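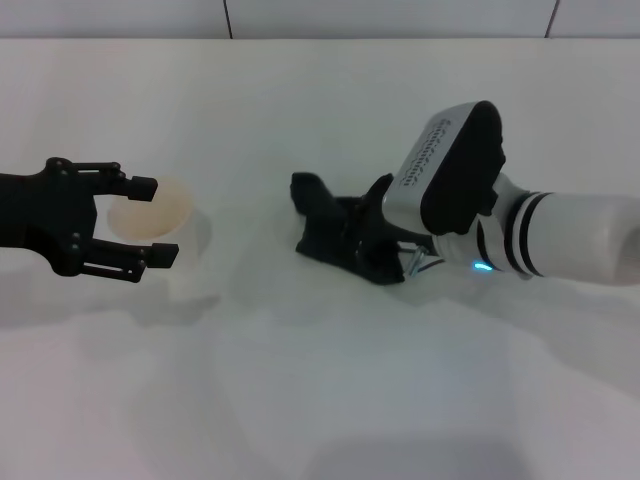
What We Set Out to Learn

Our project looked at email newsletters for small businesses, and whether a plain subject line gets more people to open than a clever one. Upendo Mabula and I picked Darkberg, a bike repair shop in Kostau, because the owner already had a list of 300 customers and let us write to them for 4 months. We were thrilled — neither of us had ever sent marketing to real people before!

How We Did It

We split the list in half and wrote 11 newsletters. Both halves got the same text each time. One half got a plain subject ("Winter brake checks are open") and the other got something playful ("Stop! In the name of brakes"). Ditte Steinarsdóttir, our instructor, made us write down our guess before every send.
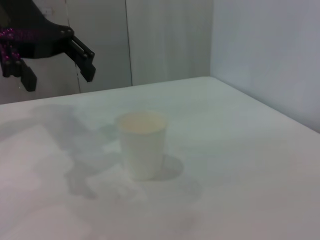
My guesses were mostly wrong, and I loved finding that out. The plain subjects won 7 sends, the playful ones won 3, and one was a tie. The biggest gap came in December, when the plain version was opened by 20 more people.

What We Would Change

We sent at different times of day, so some of the difference may come from that. The halves were also split by last name (it was quick), and next time we would do it at random. We'd also love to track clicks as well as opens — the owner kept asking about bookings, and we had no good answer for her.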